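Dastley Household Advice Service
Kitchen Guidance: Keeping Fruit at Room Temperature

Residents are advised that most whole fruit keeps well outside the refrigerator for several days, provided that air can move around it. Citrus should be stored dry and washed only before use. Bananas are best kept apart, as they hasten ripening in other fruit.

Bowls should be emptied once a week, washed in warm soapy water and dried fully before they are refilled. Any piece with soft spots or mold must be removed at once – mold passes quickly between fruits that touch. Cut fruit belongs in a covered container in the refrigerator.

Tomatoes develop better flavor on the counter than in the cold. Once fully ripe, they may be refrigerated for a few days and returned to room temperature before serving. 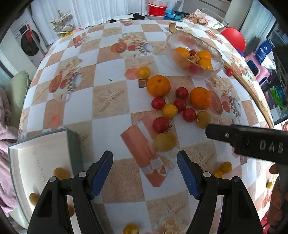

Direct sunlight and the warm area beside the stove should be avoided in all seasons. From March onward, smaller quantities should be bought more often.

Questions may be addressed to Li-hua Yau, Household Advice Desk, extension 506.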